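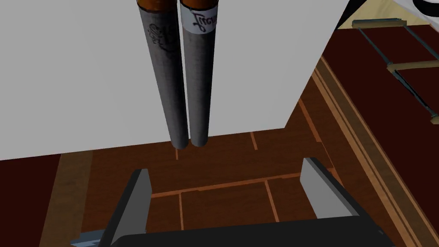
Floltville, 06/07/2024 – The Floltville Museum of Small Commerce will open its summer show, "Please Take a Number," on the upper floor of the old Aaltonen shoe store, a building last renovated when carpet on walls seemed like a good idea.

The exhibition covers a century of waiting in line. Visitors will find 200 objects from shops, banks and clinics across the Ametside valley, among them ticket machines, velvet ropes, a butcher's bell and a sign reading BACK IN 5 MINUTES that hung on the same door for 41 years.

"People kept asking us when we'd do something exciting," said curator Loretta Pennington. "We heard them, and we went ahead with this."

The centerpiece is ticket 3894, issued by the Dronden savings bank and never called. Its holder gave up and went to lunch. His family kept the ticket in a drawer and donated it in May, with a note asking whether it was still good.

Sound artist Gyu-bin Ok has filled the back room with recordings of people sighing in post offices. The piece lasts 8 minutes and feels longer, an effect the artist says took a lot of work.

"I wanted it to be relaxing at first," said Ok. "Then I went to a real post office."

Admission is free. Tickets are handed out at the front desk, where there will be a line. Benches are provided – they came from the Dronden bus station and are as comfortable as you remember.

Press visits can be arranged through the museum office. Please hold; calls are answered in order.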